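Nuslow Sessions Index

Version 3. Last revised Sep 16, 2019.

Contents

What the index covers
File layout
Fields
How instrument credits are coded
Reissues and duplicate masters
Known problems
Loading the data
Figures and rendering
License and citation

What the index covers

The Nuslow Sessions Index is a discographic table for small-label soul, gospel and rhythm and blues recordings made at the Estbridge studio and at the two rooms that took over its tape library. One row stands for one take that was assigned a master number. Rehearsal reels, jingles and spoken station announcements are left out, even where the studio log gives them a number.

The index holds no audio. It records who played, on what, at which session, and where the take was later issued. Matrix numbers are transcribed from the run-out groove where a copy could be examined and from the studio log where it could not. The source column says which.

Coverage is uneven. The house band years are close to complete. The gospel quartet sessions are thin, because the engineer who logged them used a separate notebook and only part of it survives.

File layout

sessions.csv – one row per session
takes.csv – one row per take, keyed to sessions.csv
credits.csv – one row per player per take
issues.csv – one row per released pressing
labels.csv – label names, spelling variants and parent company
notes/ – plain text notes, named by session key

All tables are UTF-8 with Unix line endings. Commas inside fields are quoted. Empty fields are empty; the strings NA, none and unknown do not appear except in notes.

Fields

session_key: Text. The prefix EB marks Estbridge; WL marks the Wallin annex. The number after the prefix follows the log order, which is not always the date order.

master_no: Text, not integer. Several masters carry a letter suffix for an edited or overdubbed version, and leading zeros matter.

take_date: ISO format. If only the month is known, the day is left off. Do not pad it with 01.

title_logged: The title as the engineer wrote it, misspellings included.

title_issued: The title on the label of the first pressing. Blank if the take was never issued.

duration: Seconds, from the tape box. Durations on record labels are often wrong and are kept in issues.csv under label_time.

source: G for groove, L for log, B for tape box, U for union contract.

confidence: An integer from 1 to 5. Values of 3 and above have two independent sources.

How instrument credits are coded

Instrument codes are short lowercase strings. Organ is split into org (console organ with tone wheels), orgc (combo organ) and orgp (pipe or reed organ). The split was added in this version. Older rows marked keys have been recoded where a contract or a listening check allowed it. The remaining 26 rows still read keys and should be treated as unresolved.

Horn sections are credited player by player where names are known. Where the log says only "horns," a single row is entered with the code hrn and an empty player field. Do not read that row as one musician.

Handclaps, tambourine and foot stomps share the code perc. Backing vocal groups get one row for the group name and one row for each known member – filter on credit_type to avoid counting both.

Reissues and duplicate masters

A take may appear on many pressings. The join between takes.csv and issues.csv is one to many, and a plain join will inflate any count of recordings. Aggregate issues first.

Skovus reissued a large part of the catalog with new matrix numbers and, in places, new titles. These are linked back to the original take through orig_master. Mono mixdowns made for the reissues are not separate takes. Stereo versions built from a different take are, and carry their own row.

Known problems

The August sessions at the Wallin annex share a single tape box, and the order of takes inside it is disputed. The index follows the box. The log disagrees.

Three B-sides are credited to a vocalist whose name was used as a cover for at least two singers. The credit is left as printed, with a pointer to the session note.

label_time is missing for most promotional pressings.

Composer credits are copied from the first pressing. Later publishing claims are not tracked.

Loading the data

Read every column as text, then convert duration and confidence. Automatic type guessing will strip the zeros from master_no and break the join to issues.csv. Spreadsheet programs will also turn some matrix numbers into dates; import through the text dialog and set the column types by hand.

The primary key of credits.csv is the combination of master_no, player and instrument. A player who doubled on piano and organ has two rows.
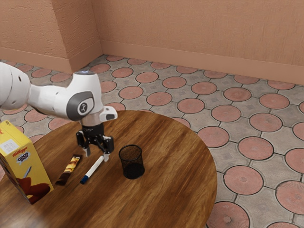
Fig. 1. Arm and two-finger gripper over a round wooden table. Computer rendering.

Figures and rendering

Charts of session activity can be rebuilt from sessions.csv by grouping on take_date truncated to the month. Rows with no date are dropped from such charts and should be reported separately.

License and citation

The tables may be copied, changed and redistributed with credit. The notes folder quotes from liner text and union paperwork and is provided for reference only – check with the rights holder before reprinting at length.

Cite as: Nuslow Sessions Index, version 3. Give the version in all cases, as row keys for the Wallin material changed between versions 2 and 3.

Corrections should state the master number, the field, the proposed value and the source code. A scan of the label or box is preferred. Corrections based only on a later compilation booklet are held until a second source is found.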